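Vegetable storage, part two: baskets

In the last post I covered the pantry shelf and why I stopped keeping onions next to potatoes. Several people wrote in to ask about summer vegetables, so I spent most of August on aubergines and peppers, which are the two things I buy too many of at this time of year.

The problem first. My fridge runs at 5 degrees in the main compartment. Peppers put up with that for a week or so. Aubergines do not. After a few days the skin pits and the flesh browns round the seeds, and the texture when fried is closer to wet cardboard than I would like. A larder or a cool worktop at 10 to 12 degrees is better. I do not have a larder. I have a north-facing corner of the kitchen that stays tolerable until mid-afternoon.

Container matters more than I had assumed. A sealed tub collects condensation on the lid, and the condensation drips. A china bowl is fine on top and damp underneath. Paper bags work, but you forget what is in them. I have settled on perforated plastic baskets, the sort sold for bathroom shelves, with holes through the side walls and a cut-out handle at the end. 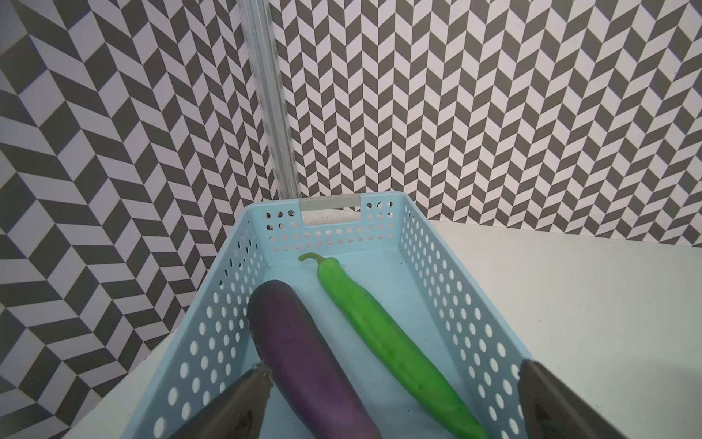
My rule is one layer only. Long vegetables go in lengthways, side by side, stems all at the handle end, so that I can lift one out without dragging the other by its stalk. Stems are the weak point. A pepper with a torn stem starts to soften at the shoulder within two days, and it always goes there first.

A smooth, unperforated base has one disadvantage: any moisture stays where it is. I dry everything with a tea towel before it goes in and wipe the basket out on Wednesday, when the veg box comes. Graham Whitlock lines his with kitchen paper. I tried that and found the paper stuck to the aubergine, so I went back to the towel.

On size, measure the vegetable and then the basket. The long green peppers from the Turkish grocer are the awkward ones – they bend, and a basket that is too short forces the tip against the wall, where it bruises. Kristýna Šťastný suggested cutting them down and storing the halves. That is sound if you cook the same evening, otherwise the cut face dries out.

I paid 131 pence each for the baskets at Britside. They stack when empty but not when full, as the top one rests on the vegetables below. If you want two levels you need a shelf between them.

Courgettes next, once I have finished the ones I was given.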